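Setting Up Battery Care on Your Awan Phone

Battery Care is one of our favorite things in the new Awan software, and it takes only a few minutes to switch on!

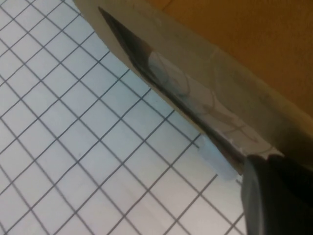
Before you start

Charge the phone to at least half and connect it to Wi-Fi. The Battery Care update is 300 MB, so make sure you have the room for it.

Turning it on

1. Open Settings, tap Battery, then tap Battery Care.
2. Tap Check for Update. The phone restarts once, and you may see the Fosix logo for up to a minute.
3. Go back to Battery Care and slide the switch to On. The battery icon turns green.
4. Choose a charge limit. We love 80 percent for everyday use (you can go back to 100 the night before a trip).
5. Tap Bedtime Charging and enter the time you usually wake up, such as 6:30 a.m. The phone holds at your limit overnight and tops itself up before the alarm.

Note: Bedtime Charging works with the Iteck wall charger and the Prirka wireless pad. Other chargers will still fill the battery, just without the overnight hold.

Reading the health screen

6. Tap Health to see how many full charges the battery has been through, plus its present capacity. A new one shows 2390 mAh.
7. Swipe left for the month-by-month chart. It's fun to watch it fill in!

Caution: Don't charge the phone under a pillow or on a hot dashboard. If the back cover bulges or the screen starts to lift, turn the phone off, unplug it and stop using it.

If the Health screen shows code 1276, restart the phone and repeat step 2.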